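The River Card

Jedham, 12 Jan 2025

Fourteen hours at the table. Ha-rang Wang had stopped feeling her feet somewhere past midnight.

Three players left. Then Wukitz shoved with nothing, lost, threw his hat at the wall and went off to find a drink. So two. Her and Gyu-bin Noh, who hadn't blinked since supper.

"You're tired," he said.

"You're ugly."

He smiled. Bad sign. Noh only smiled when he had it — or when he wanted you to think he had it, and she'd lost a car in March working out which.

The dealer burned one. Flop came down. Nine, four, queen. She had a queen. She had a queen and a ten and 362 in chips and a room she hadn't paid for upstairs at the Bruleo. Rent was 90 a night. She did the math and didn't like it.

Check.

Check.

Turn was a four. Noh touched his ear. He always touched his ear. Or did he? Back in the spring it was the left one. She tried to remember and all she got was rain on a windshield, him driving off in her car, waving.

"Any time," said Noh.

"I'm thinking."

"Is that what taht is."

She bet small. He called before her hand was off the chips. Too fast. Somebody at the bar quit talking. Old Hyun, who owned the place and never watched the games, came out of the kitchen with a towel on his shoulder and watched.

River. Ten of clubs.

Two pair, queens and tens. Her throat went dry. Don't look at it. Look at the lamp. Look at the ashtray.
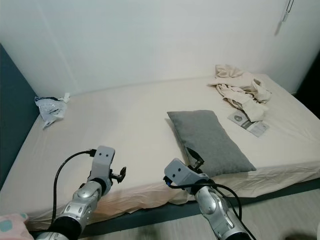
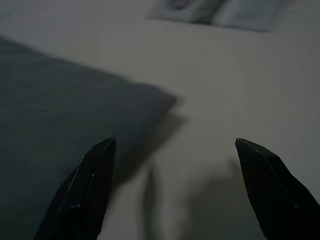 "All in," said Noh.

Just like that. Soft, like ordering toast.

She thought about the bed upstairs. Thought about the bus at six, and her sister's couch, and the speech that came with the couch. A four would kill her. Did he have a four? He'd called so fast. But he had the left hand flat on the felt and it was pressing down, hard, the knuckles gone white. You dont hold the table like that unless you think it might leave.

"Call," she said.

Noh looked at her a long time. Then he reached in his coat, took out her car keys and set them down next to his cards, which he still hadn't turned over.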